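Home | About | Visits | Reports | Contact

Visit report: hand-held data acquisition grippers at Ballero

Prepared by Tuulikki Räsänen for the equipment review group, Drerkholm

Purpose of the visit

On 5th April the review group visited the Ballero demonstration site to see a paired hand-held gripper kit that is offered on short-term lease through Poirier. Drerkholm is considering the kit for its household task program, which is scheduled to begin in August. The group asked to see the equipment used on ordinary laundry in a furnished home, as this is the kind of work the program will record.

The service on offer

The lease covers two grippers, the camera modules that mount on them, cables, and a day of operator training. Recordings are handed over to the client through Ornex, which checks the files and returns a list of rejected takes. Poirier quoted a price of 2331 euros for each lease period, with training included. Replacement finger pads are billed separately, and the group has asked for a written price for these.

Handling of small garments

Socks were chosen for the bedroom session. They are soft, they fold over themselves, and a dark sock gives the cameras little surface detail to work with. The operator holds one gripper in each hand and works at the bed — a low surface that requires a fair amount of leaning. Members of the group were invited to stand close and to ask questions between takes.

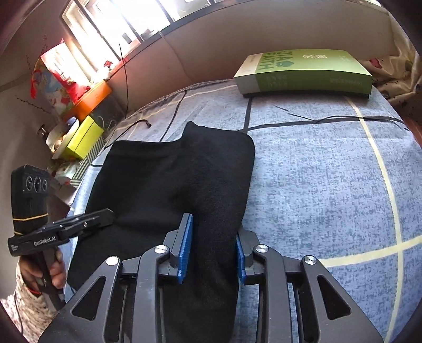
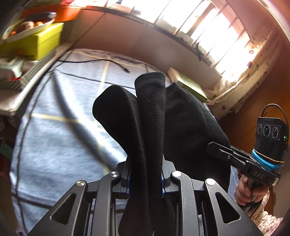
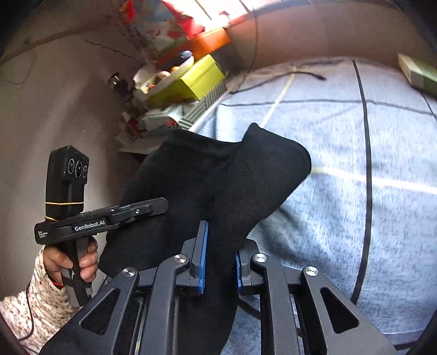
Black fabric items handled with the hand-held grippers in the bedroom.

Observations

The blue finger pads are narrow, and the group considered them well suited to thin cloth. The jaw linkage is open on both sides, so an operator can see much of the garment while working. The three lenses on the camera module sit in a row, and the supplier's staff advised operators to keep loose sleeves and curtains away from them.

Cable management will need attention. Black cables lay on the bedsheet near the work, and the group would prefer that they be routed behind the operator during recording. Poirier agreed to supply clips with the lease — this should be confirmed in the order.

The supplier provided its log for the preceding week at the site. It lists 109 takes, of which 71 were accepted by Ornex at the first check. The group was told that most rejections came from takes that were stopped too early. No comparison with other equipment was available, and the log should be read with that in mind.

Comfort was discussed at some length. Two members tried the grippers after the session and found the handle easy to hold, although both reported tired wrists. Drerkholm's own operators would work longer shifts than those seen at Ballero, and a schedule of breaks should be agreed upon before any recording starts.

Recommendation

The group recommends a trial lease of 3 weeks, limited to laundry and bed making, with two trained operators. A decision on kitchen tasks should wait until the first set of files has been reviewed. Questions about this report may be sent to Tuulikki Räsänen at the Drerkholm office.

Related reports
Ornex file delivery: notes for new clients
Ballero demonstration site: access and parking
Operator training: outline of the one-day course
Household task program: schedule for August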